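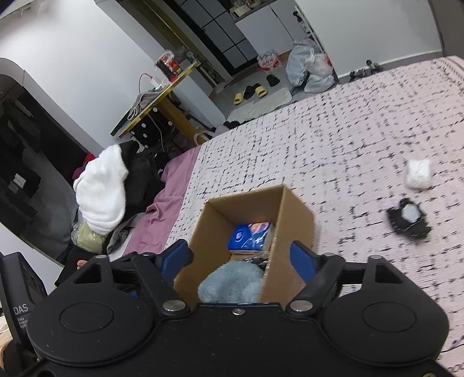

Ticket 2637
Subject: Parcel returned to sender, "contents not secured"
Opened by: Eldana Adugna
Category: Packing / returns
Status: Open

The box I sent to my niece came back on Wednesday with a Clandero sticker on it saying contents not secured. It got as far as the Prindelska depot. Nothing is broken, it is all soft stuff, but the bottom had started to open and one side was pushed in. I paid for the Cleltholm home parcel service and I would like to know what I did wrong before I pay again.

Contents: plush toys (one of them a hamburger with a face), a pack of tissues, a black pouch with white stitching, and some small things in clear plastic bags. Plain brown cardboard box, no divider. I used one strip of tape on the bottom and one on the top.

What I tried so far:

Took everything out and put it back with the flat things at the bottom. The top closed but bulged in the middle.

Put the tissue pack on its side against the wall of the box. Better, but the plush still pushed the top up.

Left one plush out. The top closed flat, and then everything slid when I tilted the box. I could hear the bags moving.

Weighed it on the kitchen scale with that one left out. It reads 700 grams, so weight is not the problem. The form allows 2 kilos.

I'd like to send all of it in one parcel if I can. She has been asking about the hamburger since February. I have everything spread out on the bed again and can repack tonight if someone tells me what order to do it in. The form also asks for a "fill level" and I don't know what to put there.

Update, 6:40 pm. Found the packing sheet on the Sisay help page. It says to leave a finger's width under the lid. It doesn't say whether soft items count the same as hard ones -- a plush can be squashed down to almost nothing and then it comes back up. I tried pressing them down and taping quickly. The tape lifted at one end after about ten minutes.

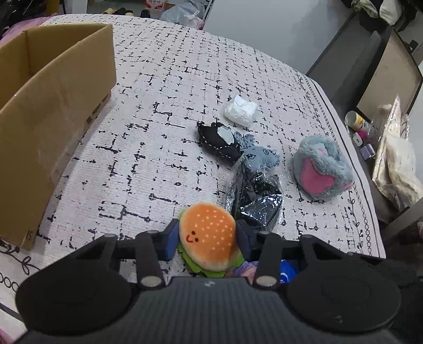
Kiran Goel replied:
Thanks for the detail, Eldana. The tape is most likely what got it sent back. One strip on the bottom isn't enough for a box that gets stacked. Please run 2 strips along the bottom seam and one across each end, so it makes an H, and do the same on top.

For the order, start with the biggest plush and lay it on its back. Small bags go in the corners beside it. Tissue pack flat in the middle, pouch next to it, the rest of the plush last. Don't press down. If the lid won't meet without pushing, use the next size up and fill the gap with crumpled paper. Squashed plush keeps pushing on the tape the whole way.

Fill level on the form: choose "full, soft." It is at the end of the list and easy to miss.

Peel the old Clandero sticker off or cover it completely. If it gets scanned again the parcel will come straight back to you.

Eldana Adugna replied:
It wouldn't close without pushing, so I went up a size. Taped in the H pattern on both sides, paper on top, all the toys are in. I shook it and nothing moved. Old sticker is covered. Can the postage from the first try be credited?

Kiran Goel replied:
Half of it can. I've put the credit on your account and you can use it when you print the new label. Leaving this open until the parcel scans in at Prindelska.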